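Home | Guides | Hardware | Data | Forum

Collecting demonstrations on a taped grid
Posted in April by the Bloxham bench notes editor

Every guide to teaching an arm by demonstration says to collect more. The Vumix starter notes say 200 episodes per task, and I have yet to see where that number comes from. Before you spend an afternoon on it, try the smaller version below and see what you get.

1. Tape the table. Masking tape or any colored tape will do. Lay strips both ways so you have cells big enough for your largest object. Don't fuss over square corners. The grid is for you, so you know where you've put things. Whether the policy gets anything out of it is a separate question, and I'd be suspicious if it did.

2. Pick one object and one target. We used a sponge and a plate. Resist adding a cup.

3. Write the start positions down before you record. If you choose as you go, you will favor the spots that are easy to reach, and the data will look more varied than it is. Our sheet for Palero had 56 starts on it. Let the object land at odd angles, and let the plate sit over the tape some of the time.

4. Open the gripper fully at the start of each episode. Check the wrist view, too. If you can't tell from that view alone where the object is, don't expect the model to. 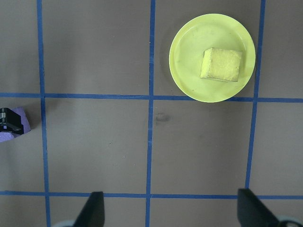
A reader, Fusenura, wrote in to say the grid is the wrong worry: tape the table in one room, train there, move the arm to a bare bench, and watch it miss. Fair enough. I'd still tape first and pull the strips up for the last part of the session, then compare.

5. Throw out bad episodes the same day. A fumbled grasp that you rescued can stay. One where you stopped to think for two seconds with the arm hanging in the air should go. We cut 11 and I probably should have cut more.

6. Hold back a few cells entirely. Test there first. If it only works where you recorded, you have a very expensive playback button, and another batch from the same cells won't help much.

Save the start sheet with the recordings. You will want it when the numbers look too good.

Previous | Next | Back to Guides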